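Measuring a Room Before It Exists
5/13/19

The acoustics office at Zinden occupies two floors of a former seed warehouse, and the meeting room on the lower one has a flutter echo. The firm's senior consultant demonstrates it with a single handclap near the door.

"You hear the zip at the end of it," she says. "Two hard parallel walls, nothing between them. We rent the building, so it stays."

Her group handles small and mid-sized rooms: rehearsal spaces, council chambers, school music wings. Concert halls go to larger firms. Most of her jobs come in after the architect has fixed the floor plan, and her first task is to work out how much of the sound in the finished room will be decided by dimensions she can't change.

"Length, width and height set the low end," she says. "By the time I get the drawings, those are done. What I have left is surface and angle."

The current project is Fluta, a rehearsal building for wind ensembles with 25 practice rooms and one long room for full sections. The practice rooms are routine. The long room has taken up most of the winter. Its original drawings showed side walls in exact parallel for the full length, which she objected to in the first review.

"You get a repeat between the side walls, and the players in the middle hear it worst. A flute player will notice it on any short note."

Splaying one wall by 7 degrees would have dealt with most of it. The structural grid did not allow that, so the revised design keeps the walls where they are and breaks up the surface with shallow timber boxes set at varying depths. The boxes scatter sound in the middle and upper ranges. They do very little below the speaking voice, and for that range the ceiling void is filled with mineral wool behind a perforated panel.

The group predicts reverberation time with Ngui, a ray-tracing program that it has used since it opened. A typical run on the long room sends out 3,198 rays from each source position. She does not consider the number of rays to be the main source of error.

"The error is in the absorption figures. A supplier tests a panel in a lab, mounted the way the lab mounts it. The contractor puts it up with a different air gap, and now your figure at 250 hertz is wrong. The program can't know that."

For that reason the office keeps its own table of materials, compiled from finished rooms that it has gone back to measure. The table now holds up to 1,000 entries, many of them the same product under different mounting conditions. She calls it the only thing in the office worth stealing.
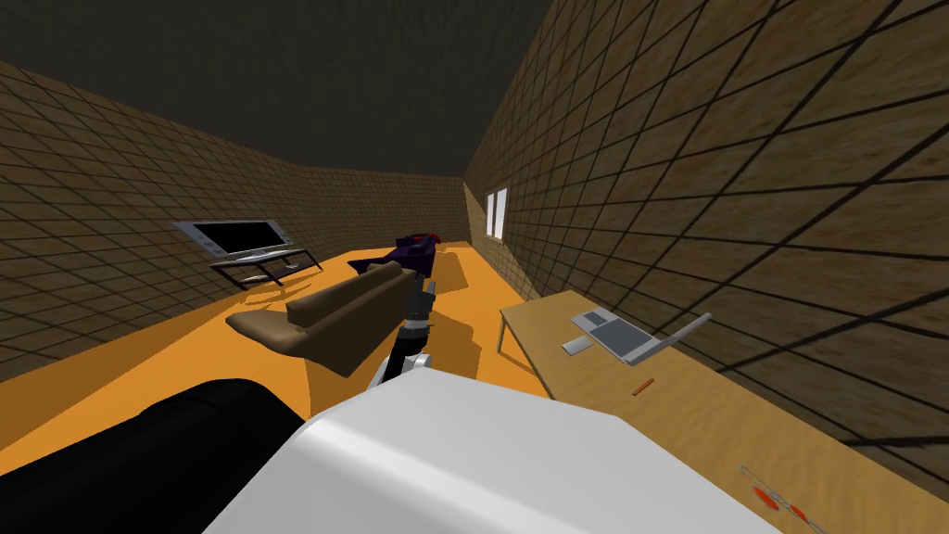

Clients tend to ask for one number. She gives them reverberation time by octave band and then explains why the average hides the problem. A room can meet its target on paper and still sound boomy, if the low bands run long and the high bands run short.

"Carpet is the usual cause," she says. "People put down carpet and think they've treated the room. They've treated the top of it."

The Fluta brief asks for a mid-band time of 0.9 seconds in the long room with a full section seated. The last prediction came in slightly over. She would prefer to leave it there until the shell is closed and she can measure – bare rooms are easy to correct in the direction of less sound, and expensive to correct in the other. The contractor, Fillness, wants the panel order confirmed before November. The two schedules do not currently agree.

Asked whether heavy curtains would settle the matter, she says they are already drawn in, on a track along one side, for use when a small group has the room. With a full section they stay open. Wind players supply a good deal of absorption themselves, mostly through clothing, and the seated figures in her table allow for it.

"Winter coats are a separate entry," she says.

Site measurements will use a balloon burst for the first check and a swept tone for the record. The swept tone takes longer to set up but holds up better against traffic noise, and the site is next to a bus depot.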